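Chapter 6
Friction: The Force That Stays Put

Before you read
Where in your kitchen would a coin slide farthest? Write down a guess. You will be asked to defend it in Section 6.3.

The town of Murkholm has one steep street, and for most of the year people walk up it without giving it a thought. Then comes the first icy Thursday of winter, when they give it a great deal of thought, usually while holding on to a mailbox. The street is no steeper than it was on Wednesday. Their shoes are the same shoes. What has gone missing is a force that had been doing its job so quietly that it never got any credit.

Friction has a poor reputation. Engineers spend money to get rid of it, and physics textbooks (this one included) have a habit of waving it away in the opening line of a problem. "Assume a frictionless surface," we say, and off goes the block, gliding forever across a world in which you could not tie your shoes, strike a match or get out of a chair with dignity. We did this to you for five chapters. We are now going to stop.

Friction is a force between two surfaces in contact. It acts along the surfaces and opposes their sliding past each other. It comes in two main kinds. Kinetic friction acts while the surfaces are sliding. Static friction acts while they are not, and it is the stranger of the two, because its size changes to suit the occasion. Push gently on a heavy crate and static friction pushes back gently. Push harder and it pushes back harder, up to some limit, at which point the crate lurches forward and you bark your shin.

Suppose Lauri Kemppainen wants to move a crate that weighs 1018 newtons across a level warehouse floor. He leans on it with a steady horizontal push of 367 newtons, and it does not budge. How large is the friction force? Many students reach for a formula here. Put it down. The crate is at rest, so the forces on it balance, and the friction force is 367 newtons in the other direction. Lauri goes to find Desta Kassa, who removes some of the contents, and the crate now weighs 958 newtons. Whether this helps is the subject of Section 6.2.

Static friction does not need a crate, or a push. On a perfectly level table, an object sitting still has no friction force on it at all. Tilt the table slightly and the force appears, just large enough to hold the object where it is.

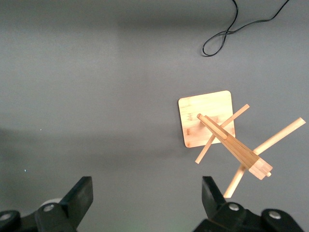 Figure 6.1 A square bamboo board and a black cable at rest on a gray tabletop.

Keep tilting and sooner or later something goes. The angle at which it goes depends on both surfaces, which is why we always speak of the friction between a pair of materials. Asking for "the friction of wood" is like asking for the distance of Chicago.

In this chapter you will learn to
- tell static friction from kinetic friction
- draw friction in the right direction on a force diagram
- find the largest push an object can resist before it slides
- use a tilted surface to compare pairs of materials

Words to know: normal force, static friction, kinetic friction, coefficient of friction

6.1 Which Way Does It Point?

Start with walking, where most people get the direction wrong. When you step forward, your back foot pushes backward on the ground. If the ground were ice, that foot would slip backward. Friction opposes the slip, so the friction force on your shoe points forward, in the direction you are going.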